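4. A Language-Guided Pushing Table in a Shared Workshop

4.1 Why we built our own

The policy described in Section 3 was trained entirely in simulation, and we badly wanted to see it push something real. The lab arm at Drokdale was booked through July, so we did what two of us had been itching to do for a year and set up a second table in the Tresura workshop, a members' space with a good wood shop, a shared bench for electronics and very uneven heating. We recommend the experience to anyone who works mostly in simulation! Nearly every assumption in our code met a physical object there, and a fair number of them had to be rewritten the same evening.

The task is simple to state. A person types an instruction such as "push the blue cube next to the yellow heart," and the arm has to carry it out by sliding blocks over a flat surface. There is no grasping. All contact goes through one rod, which keeps the hardware cheap and puts the whole difficulty where we find it most interesting, in deciding where to touch a block and in which direction to move.

4.2 The surface

We went through three surfaces. The first was a sheet of painted fiberboard, and it was hopeless: the paint wore through along the most common paths and blocks began to follow the worn tracks like trams. The second was acrylic, which looked lovely and reflected the ceiling lights straight into the camera. The third, which we kept, is a pale wooden board made from planks, sanded and finished in the Tresura wood shop and placed on a perforated table so that we can move it and put it back in the same position.

Wood brought its own questions. The seams between planks are easy to see, and we worried that a block would catch on them. We therefore ran a set of pushes across the long middle seam and a matching set well away from it, using the same blocks and speeds. Of the 377 pushes in this check, 3 ended with the block stopping at the seam, all three at our lowest speed setting. We raised the minimum speed slightly and left the seam alone. The grain turned out to be a gift for the vision side, as it gave the camera calibration plenty of texture to hold on to.

4.3 The rod and its mount

The tool is a straight black rod with a rounded tip, held in line with the wrist. Earlier versions had a flat end, and a flat end is a nuisance: whenever the wrist was off by a degree or two, one side of it sat lower than the other and scraped. Rounding the tip removed that problem in an afternoon. We set the working height so that the tip travels just above the wood, low enough to meet the short blocks on their sides and high enough to forgive small errors in the height map.

Mounting took longer. Our first bracket was printed at the workshop and flexed visibly when the arm changed direction, which showed up in the logs as blocks arriving late and turned a few degrees too far. We replaced it with a stiffer part and were delighted to find that most of the rotation error went with it. Anyone repeating this build should measure flex at the tip before collecting a single demonstration. We did not, and threw away the first 20 sessions.

4.4 Blocks and instructions

The blocks are wooden, in red, green, blue and yellow, and the shapes differ enough to make pushing a real test. A cube is easy to drive from the middle of a face. A star is a different animal altogether, as the rod can settle between two points and steer it beautifully or slip off one and spin it around. Hearts are our favorites. The rounded lobes roll along the rod in a way that the simulator never quite reproduced, and the policy had to pick up that behavior from real data.

Colors and shapes are shared across the set, so neither one is enough to identify a target. "The green one" may fit both a cylinder and a star, and the model must either use the shape word or work out the target from the rest of the sentence. Members of the workshop typed most of the instructions in their own words, with very little coaching from us. We collected 1,052 instructions this way, and they are wonderfully untidy: some name a block, some name a place on the board, and some describe a relation between blocks that changes while the arm is moving.

We start each episode by scattering the blocks by hand. We tried a random placement script with printed coordinates and gave it up quickly. People placing blocks quickly by hand produced the touching pairs and small clusters that we most wanted to study, and such clusters are hard in an honest, physical way, because pushing one piece moves its neighbor too.

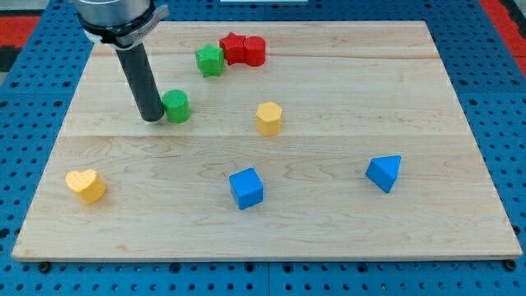 Figure 4. The rod beside the green cylinder on the workshop board. The red star and red cylinder, close together behind the yellow hexagon, are the type of pairing discussed in Section 4.5.

Kirstin Lamont objected that a single rod makes separation look harder than it is, and that a second contact point would let the arm hold one block still while moving the other. We think she is right about the mechanics. Her written comments on our draft went further and proposed scoring touching pairs separately from single blocks, so that a reader could tell poor language understanding from poor pushing. We adopted that suggestion in full, and it changed how we read our own results.

4.5 What the table taught us

Once the scores were split, the pattern was clear. Instructions about a free-standing block mostly failed when the policy chose the wrong object. Instructions about a touching pair mostly failed after the right object had been chosen, during the push itself. The useful trick, which the policy found from demonstrations by Jouko Mustonen, is to approach along the line where the two blocks meet and nudge one of them sideways before doing anything else. It is a pleasure to watch when it works.

Drift in the camera mount remains the main source of error that we have not fixed. The workshop is warm in the afternoon and cool by night, and we now recalibrate before every session. Drawings of the rod, the stiffer bracket and the board are included in the supplementary files, along with the sanding steps.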